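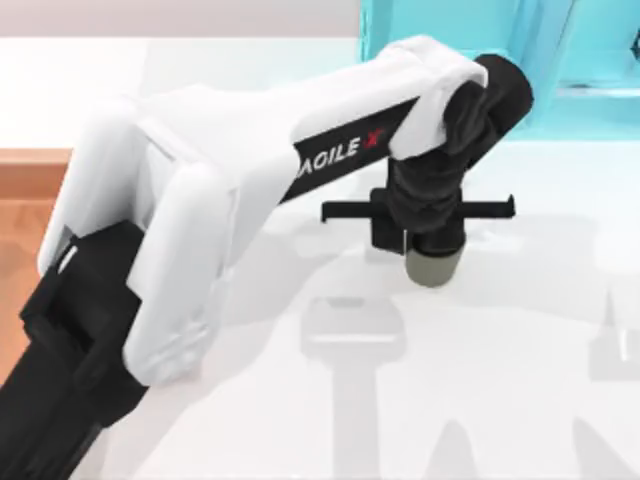 Lecture 5: Joint limits, inverse kinematics and the planning loop in simulation

Course: Software for Robot Manipulation
Handout version: November 12, 2020

5.1 What we need from last time

In Lecture 4 we wrote the forward kinematics of a serial arm as a product of transforms, one for each joint. You should have the function fk(q) working in your Virkinel workspace before you start this part. If fk(q) gives a wrong pose, everything in this lecture will also be wrong, and the mistake will be difficult to find because the solver will still return numbers.

Notation stays the same. The vector q holds the joint angles in radians. T(q) is the pose of the tool frame in the base frame. The tool frame has its origin between the finger tips and its z axis points out of the gripper, so for a grasp from the top z points down to the table. Many students put the z axis in the opposite direction. Please check this with the frame display in the viewer.

5.2 The inverse problem

Given a wanted pose T*, find q such that T(q) = T*. For a general arm there can be no solution, one solution, or many solutions. The number depends on the arm and also on the place of the target. Near the border of the workspace the solutions come together, and the Jacobian J(q) loses rank.

We use the numerical method. Start from a guess q0, compute the pose error e as a vector of six elements (position first, then rotation), and update:

q_next = q + J^T (J J^T + k^2 I)^-1 e

This is the damped least squares step. The number k is the damping. When k is zero we have the usual pseudoinverse step for a Jacobian of full row rank, and close to a singular configuration the joint change becomes very large. When k is too big the steps are safe but slow. In the course code k is fixed for the first exercise, and you will make it depend on the smallest singular value in the second one.

Stop when the norm of e is below the tolerance, or after 100 iterations. If the loop reaches the iteration limit, return a failure. Do not return the last q as if it were a solution. In the old version of the code this was done, and the planner then accepted goals that the arm did not reach.

A remark on units: position error is in meters and rotation error is in radians. They are in the same vector, so the solver compares them directly. Multiply the rotation part by a weight if you want to accept a small tilt of the gripper in exchange for a better position.

5.3 Joint limits

The update above knows nothing about limits. There are 2 simple ways to add them.

Clamping. After each step, put every joint back inside its range. It is easy to write and it works well when the solution is far from the limits. When a joint stays on its limit, the other joints do not know this and the solver can stop making progress.

Null space term. If the arm has more joints than the task needs, add a motion that does not change the tool pose to first order but moves the joints to the middle of their range. For an arm with six joints and a full pose task there is no such freedom away from singularities. For a task where rotation around the tool z axis is free, there is one extra degree, and you can use it.

Remember that a parallel gripper has a symmetry. If you turn it by pi around its approach axis, the fingers exchange places, and for most objects the grasp is the same. Try both targets and keep the one with smaller joint motion.

5.4 From one solution to a path

A solution of the inverse problem is only a goal. The planner must connect it with the present configuration without collision. We use the sampling planner from the Galto package with its default settings. The collision model has three parts:

- the links of the arm, each one covered by simple shapes
- the fixed objects, such as the table
- the gripper, always modeled with the fingers fully open

The last point makes the planner careful. In a narrow place it can refuse a path that would be possible with closed fingers. We accept this in the first half of the course.

Check the collision also between the samples, not only at them. The parameter edge_step controls this distance in joint space. With a large value, the arm can pass through a thin wall and the planner reports success.

5.5 Approach and retreat

Do not plan directly to the grasp pose. Define a pre-grasp pose above it, with the same rotation, and plan to this pose with the sampling planner. Then go down along a straight line in tool space. The straight line is cut into small pieces and the inverse problem is solved for each piece, with the previous result as the guess. If two neighboring results differ by a large joint change, the solver has moved to another branch, and the line must be rejected.

The retreat is the same line in the other direction. After closing the fingers, attach the object to the gripper in the collision model before you plan the next motion.

5.6 Exercises

1. Write the damped step and test it from random starting guesses. Plot the error norm against the iteration number.

2. Replace the fixed k by a variable one. Describe what changes near the straight elbow.

3. Add clamping. Find a target where the solver fails with clamping and succeeds with another starting guess.

4. Write the function straight_line(T_start, T_end, n) with the branch check from 5.5.

5. Run the complete sequence in the simulator: pre-grasp, line down, close, line up. Save the joint log in the Grundisico format and add it to your report.

Reports are due in December, before the last lab session. Send the code and the report together in one archive. Exercise 5 will be used again in Lecture 6, where the target pose comes from the camera instead of from a file.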